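Cable slack blamed for arm stoppages at Wumgate hinge cell

A furniture hardware test cell at the Wumgate site has been limited to reduced speed after its robot arm stopped in mid-cycle 6 times in February, according to a fault report issued by site operator Bruditz.

The arm was working on metal hinge plates screwed to wood. Each stop was logged as a loss of signal from the gripper. The controller cut drive power as designed, and no injuries were reported.

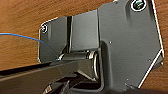
Photo: Bruditz

Gregor Halliday, controls engineer at Bruditz, said the fault was traced to slack in a cable route that had been changed during a service in January. With the wrist turned past 55 degrees, the slack could move into the space between the fingers and the hinge.

"The fingers closed on the cable once that we can confirm from the log," Halliday said. "The other stops match a connector being pulled under load. We have not been able to repeat all of them on the bench."

The report also notes that the gripper held its last commanded force for 59 milliseconds after signal loss. The cell's own limit is shorter, and the report lists this as a separate safety finding. A firmware change from Tolta, which supplied the controller, is under test.

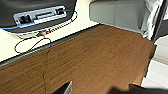

Cables and connector ports at the Wumgate cell.

Bruditz has since shortened the free length of the cable and added a clamp at the wrist. The cell must now complete 2000 cycles without a signal fault before it returns to full speed. Until then an operator has to be present at the stop button during every run.

Sheena Ritchie, safety lead at Menzies, which buys test time on the cell, said results from the affected runs would be set aside. "A cycle that ended in a power cut is not a valid hinge cycle," she said. "Those plates will be tested again from zero."

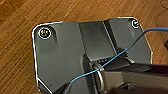
Checks for other sites

Bruditz has asked sites using the same wrist layout to inspect the cable at full rotation, with power off, and to report any wear on the outer jacket.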